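サイト内検索 キーワードを入力 検索

積んでいる本を夏の間に減らす計画

最終更新日:2022年6月23日

日本語で本の感想を書くようになってから、しばらく時間がたちました。まだ助詞をよく間違えますので、変なところがあれば、コメントで教えてくださるとうれしいです。

今日は、7月の読書計画について書きます。私は読書会のような大きなイベントには参加しないで、一人で静かに目標を決めるほうが合っています。ただ、一人だと誰も見ていませんから、途中でやめても困りません。去年はそれで失敗しました。ですから今年はブログに先に書いておくことにします。

目標は5冊です。少ないと思う人もいるでしょう。しかし、その中の一冊は「Darkcombe」という長い小説で、900ページ以上あります。英語の本で、海の近くの古い村に住む三つの家族の話です。私は冬に読み始めて、215ページで止まりました。つまらなかったのではありません。登場人物の名前が多くて、少し休んだら、誰が誰の娘なのか分からなくなってしまったのです。今度は紙に家系図を書きながら、最初から読み直すつもりです。

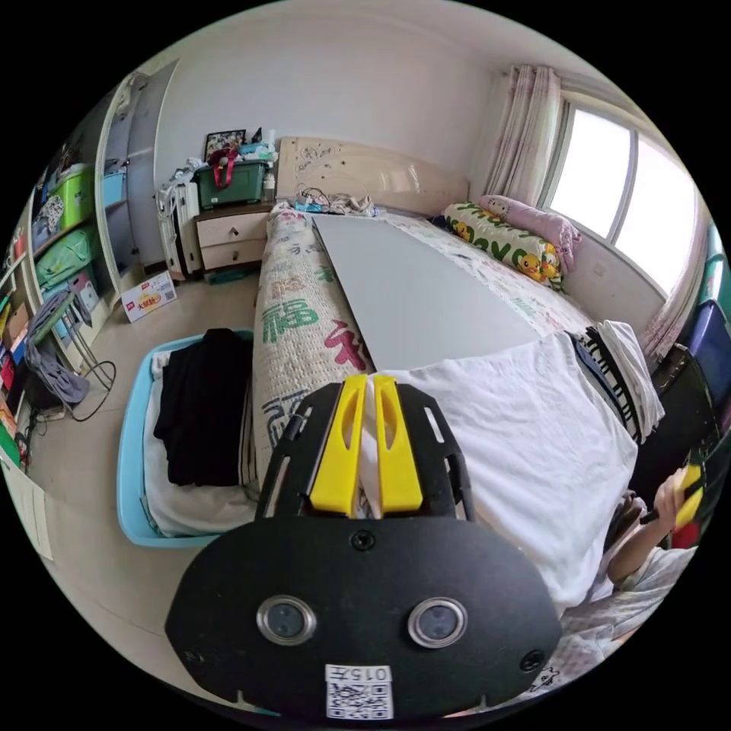 大きな文字の柄の掛け布団と、クリーム色のヘッドボード

「Darkcombe」のほかには、短い本を選びました。「Jakau」は旅行記で、川を船で上っていく話だそうです。古本屋で表紙だけを見て買いましたので、中身についてはまだ何も言えません。それから「Stitovico」という、山の町を舞台にした推理小説。これは2回目になります。犯人を知っているのに読む意味があるのか、と友だちに聞かれましたが、私は2回目のほうが好きです。一回目は筋を追うだけで精一杯で、会話の面白さや天気の書き方などは、ほとんど頭に残りません。外国語で読む場合は、特にそうだと思います。

残りの2冊はまだ決めていません。Kushwahaという小さな出版社の詩集が気になっているのですが、詩は日本語でも母語でも、読む速さが自分で分かりません。一日に一つだけ読んで、それで一冊と数えてもいいでしょうか。皆さんはどうしていますか。

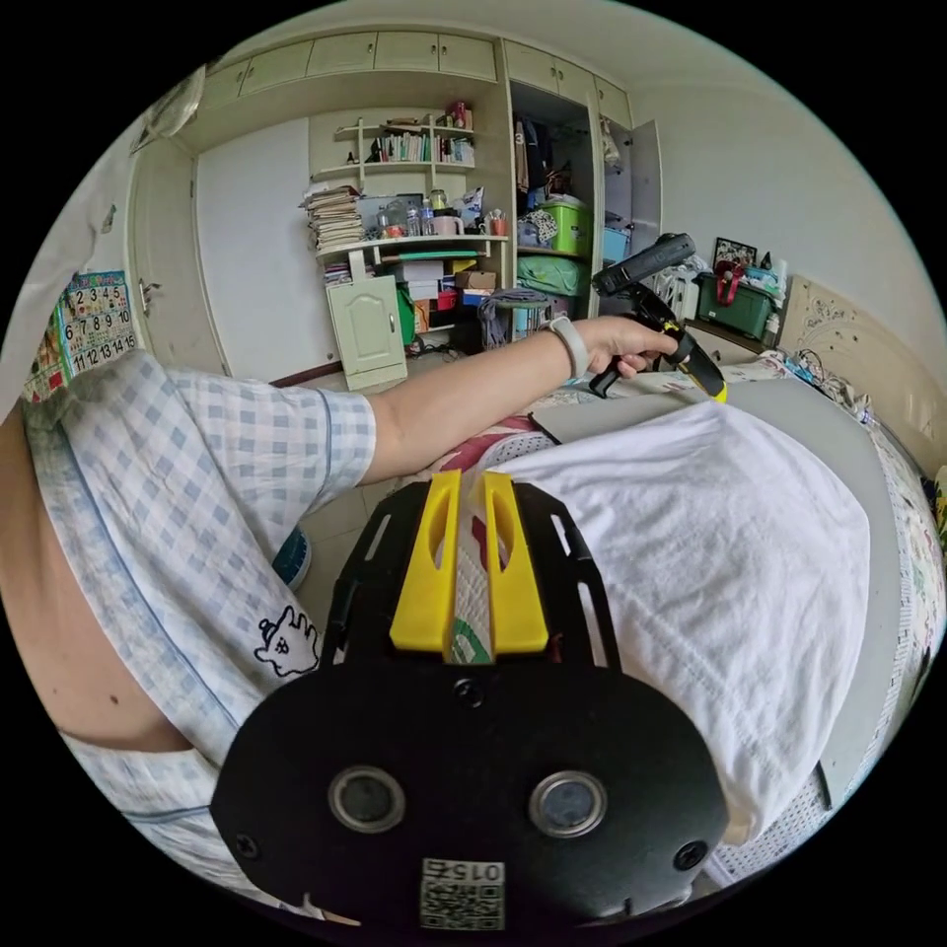 読む場所と時間についても、少し考えました。私は机の前に座ると、仕事の気分になって、小説の中にうまく入れません。一番よく読めるのは、やはり寝室です。寝る前の三十分は電話を別の部屋に置いて、本だけを持って行きます。壁に作り付けの収納が並んでいるような寝室なら、読み終わった本をすぐに片づけることもできて便利でしょう。ピンクと白の水玉の枕カバーも、明るい気持ちになりそうで、私は好きです。問題は、枕に頭をのせると十分ぐらいで眠ってしまうことで、「Darkcombe」を顔の上に落としたら、たぶんとても痛いです。長い小説は朝、短い本は夜、と分けることにします。

記録の方法は、いつもの小さいノートを使います。日付と読んだページ、それから気に入った文を一つだけ書きます。前は感想を長く書こうとして、書くことのほうが負担になりました。知らない単語も、全部は調べません。同じ言葉が三回出てきたら、そのときに辞書を引きます。この決まりを作ってから、読むのがずいぶん楽になりました。

途中の報告は、7月の中ごろに書く予定です。もし「Jakau」を読んだことのある方がいらっしゃいましたら、結末は書かないで、面白かったかどうかだけ教えてください。

コメント(2) シェア 5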